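Ornlow (band)

Ornlow were a guitar and organ band who made four albums, broke up without telling anyone, and then became far better known through reissues than they ever were while they were going. I have been keeping this entry up to date for the wiki for a long while now, so forgive the first person – I tried writing it the stiff way and it read like a tax form.

Background

The band started out as a duo. Shaohua Dong played a secondhand electric organ and sang, and the guitarist went by the single name Hajdu on every sleeve, so that's what I'll call him here. They met working the same late shift at a bakery and wrote most of their early songs in the parking lot on breaks. A bass player and a drummer came in before the first record, and then a different bass player, and then another one (the credits on the second album are a mess, and I've given up trying to sort out who plays on what).

The name Ornlow came from a misheard lyric. Dong told a fanzine that she thought she heard it in a hymn as a kid and went looking for the word for years. It isn't in any hymnal I've checked, and I have checked more than I'd like to admit.

Early releases

The debut, Terura, came out on a label that was really just Hajdu's mailing address. The pressing was 270 copies, most of them sold at shows or swapped for other people's records. It's a short album, very quiet, with the organ right up front and the drums sounding like they were recorded down the hall (they were). "Salt Porch" opens it and "Nine Dresses" closes it, and if you only ever hear two Ornlow songs I'd make it those. Original copies have a hand-glued sleeve, and the glue has yellowed on every single one I've seen, so don't let a seller charge you extra for a "clean" one without asking for photos of the spine.

The follow-up, Ovach, is the one people fight about. It's louder and a lot longer, and side 2 is taken up by one piece, "The Ferry Song," which some fans skip and I play more than anything else they did. Reviews at the time were thin. A couple of college papers liked it, one compared it to a washing machine, and that was pretty much all the attention it got.

Recording methods

Apart from the last album, nothing Ornlow made was recorded in a proper studio. They used a rented room above a shop that cut keys and fixed shoes, with blankets nailed over the windows. Dong liked things that scraped and rattled, and she hit or dragged just about anything she could lay her hands on. The percussion on "Ovach Pt. 1" is credited to "tray, chain, brush," and you can hear all of them if you use headphones – the tray especially, which has this lovely dull boom to it. She never kept a list of what made which noise, so a lot of what gets repeated online about the sound of the record is guesswork, including some of mine from earlier versions of this page.
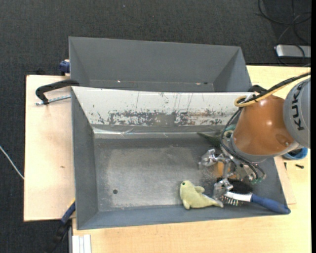 A KUKA arm with its gripper lowered into a gray bin, near a blue-handled wire brush.

Hajdu's guitar sound is easier to pin down. He used one amp for everything, turned to face the wall, and tuned down a whole step because Dong's voice sat better there. If you're playing along at home and can't work out why nothing matches, that's why. He also hardly ever used a pick, which gives the fast songs that soft, slightly smeared attack.

Later albums and breakup

The third album, Plain Weather, was meant to be the big one. It has the closest thing they ever had to a single ("Come Up the Stairs") and there was a short tour to go with it, mostly opening slots. I saw one of those shows and they were wonderful and very, very quiet, and a guy near me talked all the way through it. I still think about that guy.

The fourth, Small Receiver, was recorded in a real studio with a real engineer, and you can tell. It's a fine record! The songs are strong, "Lamp Oil" is up there with the best of them, but the organ has been pushed so far back that it could be anybody's. Dong has said she wasn't happy with the mix and asked for another pass that the budget didn't stretch to. The last show was in November of that year, at a community hall, and there was no announcement. They just didn't book another one.

Reissues

For ages the only way to hear Terura was a cassette dub of a cassette dub. Then the reissues started. The debut came first, on a single LP cut from the original tapes, with the track order fixed (the first pressing has "Tall Grass" and "Milk Train" listed the wrong way around). Ovach came next as a double, which gives "The Ferry Song" a side to itself with wide grooves and plenty of room. It sounds huge now. If you have the old pressing, keep it for the sleeve and play the new one.

Plain Weather got a gatefold and a lyric insert, and Small Receiver was remixed by Dong herself, with the organ finally back where it belongs. I know a few people who prefer the old mix. I've listened to the two back to back more times than is healthy and I'm with Dong on this one.

There are still gaps. The tour cassette sold at the Plain Weather shows has never been reissued, and the radio session is only around as an off-air recording with the DJ talking over the first verse of "Salt Porch."

Discography

Terura
Ovach
Plain Weather
Small Receiver

Notes

Track lengths on the Ovach labels are wrong on both the old and new pressings. I've left them out of this entry until somebody sits down with a stopwatch. If you own the tour cassette and can read the B-side titles on yours, please add them to the talk page – mine has a coffee ring right over them.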